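Open day at Stalora, Skastcombe
25 June 2023

I went to the Stalora open day with my sister-in-law, who had the tickets. It is in the old Rotard building on the north side of Skastcombe, past the tire shop. There is parking in the back but the sign for it faces the wrong way, so we drove by it twice. Doors opened at ten and we got there a little after that.

Stalora rents out workrooms. That is most of what they do. You can take a bench for a day, or a whole room for a month, and people use them for everything from upholstery to testing equipment. The open day was meant to show off the new upstairs, which has been under construction for a while and is supposed to be fully rented by September.

You sign in at a desk in the hall and get a sticker. Mine said visitor number 78. Then you wait for a group to form. Ours had a retired couple, two students and a man who wanted to know if he could bring a kiln. He could not.

Our guide was Oana Ene, who fits out the rooms. She started with the floor plan, which was taped to the wall by the stairs. The upstairs is 1,447 square feet divided into 5 rooms, plus a hallway with sinks. She said the sinks took longer than anything else because the old pipes ran the wrong way.

The first room was storage. Metal shelves, plastic bins with lids, a rolling ladder. My sister-in-law liked the bins and wrote down the size. The second was a sewing room with a long cutting table, and we stayed there a good while because one of the students sews and had questions about the height. The table can be raised with a crank on the end. I tried it and it was stiff.

After that we went through to the rooms with the white tables, and this was the part I had come for. I have been looking for a worktable for my own garage for two years and cannot find one I like. Oana said they went with white tops because people lose small parts on dark ones.

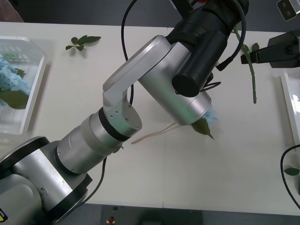
She also said the tops show every mark, and that each renter gets a bottle of cleaner and a stack of cloths on the first day. Tape is allowed. Drilling into the top is allowed only if you pay for a replacement when you leave. The man with the kiln asked what a replacement costs and she said it depends on the size, and that she would rather look it up than guess.

I asked where the tables came from. A firm called Pop makes them to order, and delivery took three weeks longer than they were told. The legs come separately and you put them on yourself. She said it is a two-person job and that the instructions have the last two steps in the wrong order. I wrote that down too.

Power was the other thing I wanted to know about. They had outlets put in above table height along the walls, so you don't have to get on your knees to plug something in. I plan to copy that at home. The heating is on one thermostat for the whole floor, which one of the current renters in the hallway complained about while Oana was standing right there. She said it was on the list.

The last room upstairs was not finished. It had paint cans along one wall and paper on the floor, and we only looked in from the door.

Coffee was downstairs in the loading bay. There were folding chairs, a tray of poppy seed cake and a price sheet. A bench by the day is cheaper than I expected – a room by the month is not. You also pay a deposit for the key card, and there is a waiting list for the ground floor rooms since those have the wide doors.

We stayed until noon. If you go to the next one, use the back entrance, as the front stairs are steep and the elevator is on the other side. Bring a tape measure. I didn't have one and ended up measuring the cutting table with my arm, so all I know is that it comes up to just past my elbow at the highest setting.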